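## Part 2: Sorting out the pill boxes before you fill anything

Right, so you've got the Lundora household pack home and the kitchen guide has sent you over to this bit. I'm Roos Jacobs, I wrote most of these pages at my own worktop, and I've filled more weekly pill boxes than I care to remember (mum's, mine, and for one long July my neighbour's as well). Put the kettle on, clear yourself a patch of table and get all your organisers out at once, even the ones you think you don't use.

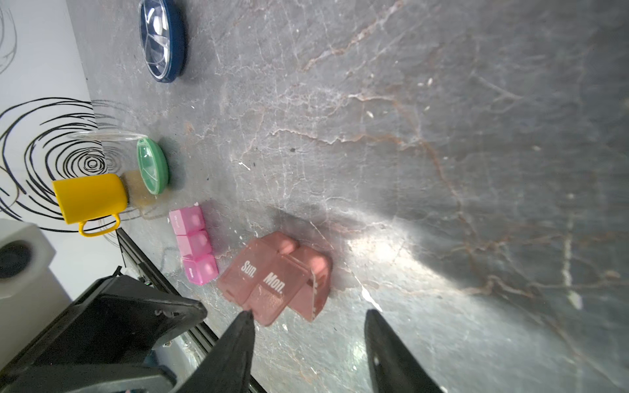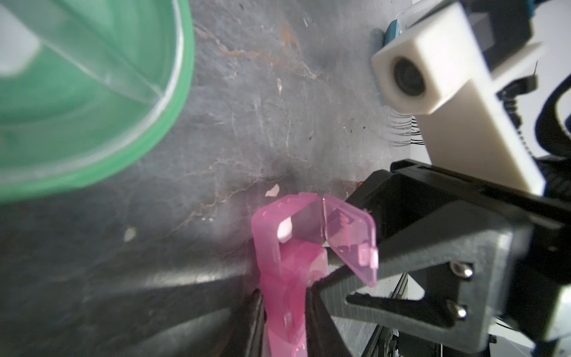
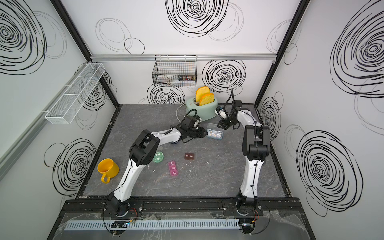
Before any tablets come near the table, give the boxes a proper once-over. I used to skip this and go straight to filling, and then I'd find a lid that wouldn't shut with half the week already in it — very annoying, and you end up tipping the lot out again.

1. Wash your hands and dry them well. Damp fingers and uncoated tablets don't mix.
2. Open every lid, one at a time, with your thumb under the lip. Don't yank! The hinge is only a thin strip of plastic and it will go white and then split if you bend it right back too often.
3. Tip each box upside down over a plate and give it a tap. Crumbs, dust, that half tablet you wondered about in spring, it all comes out now.
4. Wash the empty boxes in warm soapy water, rinse, and leave them open on a clean tea towel overnight. Please don't put them in the dishwasher, I warped a lovely one that way.
5. Once they're bone dry, close each lid and listen for the click. If it doesn't click, try again with the hinge pushed in gently at both ends.

**Note:** If a lid still won't stay down, stop using that box. Spare lids for the Pendari weekly are part 686, and the round Volell ones are part 2118. You can order them with the card in the back of this guide.

### Choosing which box does what

Give each box one job and stick to it. I keep a strip with day names for prescription tablets and a round one for vitamins, because the shapes feel so different in the hand that I can't muddle them when I'm half asleep. Colour works just as well if your eyes are good first thing.

6. Decide who each box belongs to and write the name on the underside with a permanent marker. Lids get swapped, bases don't.
7. If you take things morning and evening, use 2 separate boxes. Squeezing both lots into one compartment is asking for trouble.
8. Line the box up so the first day is on your left (or whichever way you read it) and keep it that way round every single week.
9. Fill one medicine at a time, right across the week, then put its packet away before you open the next one.

**Caution:** Some tablets have to stay in their original foil or bottle. Ask your pharmacist before you move anything across, and ask again if your prescription changes. Keep the leaflets, too. I use a Laryea folder for mine but an old envelope does the job.

**Caution:** Weekly boxes are not child-resistant, and a bright one looks an awful lot like a toy or a packet of sweets. Store them up high in a cupboard that shuts, well away from snacks, and never next to the bread bin or the toaster — warmth and steam are bad for tablets anyway.

### If something goes wrong

*Dropped box, lids open.* Pick everything up and don't guess what went where. Anything you can't match to its packet goes back to the chemist.

*Print rubbing off.* Normal after a good few washes. Go over it with the marker, or stick a small label on the lid, keeping clear of the hinge.

*Lids too stiff for sore hands.* Try the blunt end of a teaspoon under the lip. If that's no good, ring us and ask for the easy-open set, we swap them free in the first 4 weeks as long as you've kept the receipt.

When the boxes are filled and put away, carry on to Part 3, which covers the refill diary.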